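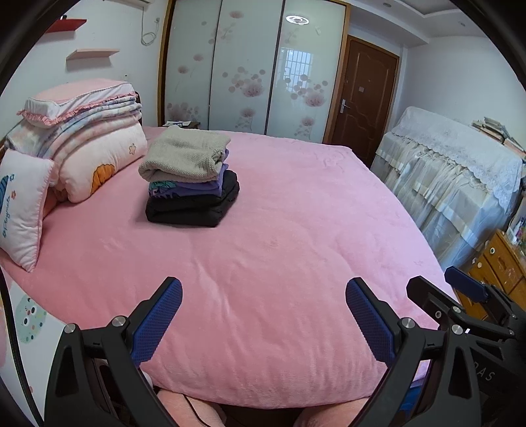
I've folded the same black puffy thing so many times this month that my arms do it without me. That's the job, more or less. I signed up in June to record household chores for Flirnent, a small outfit that wants its learning system to handle laundry in ordinary bedrooms, and ordinary bedrooms are where I spend my days now (beds, pillows, somebody's books piled on top of something).

You hold a gripper in each hand and do everything with those two fingers. No cheating with your thumbs! The first morning I couldn't pick up a sweater without dragging half the blanket along with it. Knits are friendly once you get the hang of them, because the pads grab the texture. Puffy jackets are awful. They squash, you think you've got them, and then they puff right back open.

Each fold gets saved as one example, and the target for our group is 3082. My own share is 400, and I'm at 330 as I write this, which I'm a little proud of. A fumble stays in as long as you recover from it, so the system gets to learn from my bad grabs too. Drop something on the floor and you start over.

What surprised me is how much the rooms matter. Ovberg, the company that checks our recordings, keeps asking for more clutter, more patterns, more odd corners and shiny closets. They sent back 2 of mine for being too quick. Too quick! My mother would have framed that letter.

Tomorrow it's towels, and I've asked for the thick ones.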